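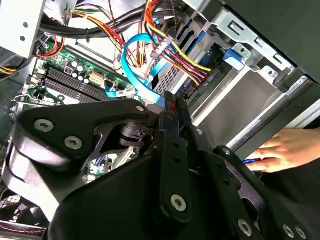 3.2 Collection and sorting of the discarded computers

Figure 2. Interior of an open desktop computer chassis with a bright blue flat cable.

The machines studied in this paper came from the public offices and secondary schools of Jollberg, where desktop computers are replaced when the support contract ends. The contract does not ask whether the computer still works. For this reason the stock which arrives at the repair workshop is very mixed, and a part of it could be used again after small work. Between November and the closing of the collection we received 300 desktop computers. Laptops, screens and printers were also delivered, but they are outside the present study and were passed to the municipal recycling point without further examination.

Each computer was given a paper label with a running number at the time of arrival. The label stated the office of origin, the year of purchase if it was known, and the reason for disposal as given by the last user. This last item was the most difficult to obtain. Many forms said only "old" or "slow", and some were empty. We decided to keep these answers as they were written and to group them later, as explained in Section 3.4.

From the total, 228 computers were accepted for full examination. The others were excluded when the case had been opened before delivery and main parts had been removed, or when the power supply showed signs of burning. Computers without a hard disk were not excluded, as several offices keep the disks for reasons of data protection and destroy them separately.

The examination followed the same order for every machine. First the case was opened and the dust was removed with a soft brush. Then all cables inside the case were checked by eye and by hand. Flat cables needed special attention in the older models. They are wide, they become stiff with the years, and they are often folded sharply by a person who wants to close the cover quickly. A cable of this kind can give an error which looks like a failure of the drive, and the user then believes that the whole computer is finished. When a cable was in doubt, it was replaced by a known good one and the test was repeated before any other part was touched.

After the cables, the memory modules and the cooling fan were examined, and then the machine was started for a basic test of 28 minutes. The length of this test was fixed after a pilot phase, in which we saw that faults connected with heat did not appear in shorter runs. All replaced parts were entered in the Jikico record sheet, together with the price of the part and the working time. The working time includes the search for the part in the store room, and this should be remembered when our values are compared with those of commercial workshops.

3.3 Interviews with the owners

In parallel with the technical work, Salamatu Sowah carried out interviews with the persons responsible for equipment in the participating offices. A common guide was used, but the order of the topics was left free. The interviews treated three matters: how the decision to replace a computer is taken, what is known about repair, and what would have to change so that a repaired computer is accepted by the staff.

Two offices, both belonging to the Osei district administration, did not wish to be recorded, and in these cases written notes were made during the talk and corrected by the interview partner on the next visit. One school asked to see the guide before agreeing. We allowed this, although it may have made the answers more careful than elsewhere.

The transcripts were coded by two readers separately. Where the readers did not agree, the passage was discussed and, if no common view was reached, it was kept under both codes. The supplier Nustex, who holds the support contract, was invited to comment on the coded summary. The reply arrived on February 11, 2024, after the coding was closed, and it is therefore treated only in the discussion (Section 5.1) and has no influence on the categories presented here.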